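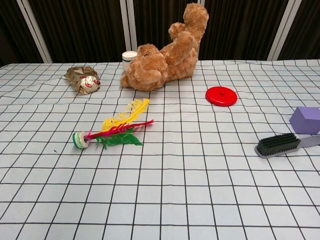

소품 정리와 정물 배치 5주차 강의 노트

지난주에 색 이야기를 하다가 시간이 다 가 버렸죠. 오늘은 바로 재질로 들어갈게요. 제가 이 수업에서 제일 좋아하는 부분이에요!

1. 천부터 깔기
저는 격자무늬 천을 자주 써요. 흰 바탕에 가는 검은 선이면 충분합니다. 칸이 멀어질수록 작아 보이니까 원근을 따로 설명할 필요가 없거든요. 주름은 조금 남겨 두세요. 선이 휘는 모양을 그려 보는 것도 연습이 됩니다. (다림질하느라 수업 시간 다 쓰지 마시고요.)

2. 서로 안 닮은 것끼리
곱슬곱슬한 털의 곰 인형 옆에 반짝이는 금색 포장지를 구겨서 놓으면 둘 다 확 살아나요. 털은 빛을 먹고, 포일은 구겨진 면마다 빛을 튕깁니다. 제기처럼 깃털이 달린 물건도 꼭 하나 넣어 보세요. 노랑, 분홍, 초록 깃털이 제각각 뻗으면 방향이 생기니까요. 밑동은 묵직하고 끝은 가벼운 물건이라 연필 힘 조절 연습에도 좋아요.

3. 납작한 것과 네모난 것
빨간 원반은 옆에서 보면 타원이 됩니다. 여기서 다들 한 번씩 틀려요. 저도 학생 때 타원 양 끝을 뾰족하게 그려서 꽤 혼났습니다. 스펀지 정육면체는 모서리가 딱 떨어지지 않으니 자를 대지 마세요. 솔은 털을 한 올씩 그리지 말고 덩어리로 먼저 잡고요.

4. 가리기
컵은 인형 뒤에 살짝 숨겨 두는 편이 재미있어요. 흰 컵에 남색 테두리 하나만 보여도 컵인 줄 다 알거든요. 물건을 한 줄로 늘어놓으면 진열대가 되어 버립니다. 앞뒤로 겹치고, 눕히고, 기울여 보세요. 인형도 꼭 앉힐 필요 없어요. 다리를 위로 든 채 누워 있으면 윤곽이 훨씬 복잡해집니다.

실습
소품은 Gyamfi 상자에서 골라 가세요. 배치에 10분, 연필 스케치에 12분 드립니다. 다 되면 자리를 한 칸씩 옮겨서 옆 조 배치를 그려요.

과제
집에 있는 물건으로 같은 작업을 해 오세요. 재질이 겹치면 안 됩니다. 스케치 뒷면에 제일 그리기 어려웠던 물건과 그 까닭을 두 줄만 적어 주세요. 준비물은 4B 연필, 지우개, 그리고 깔개로 쓸 천이에요.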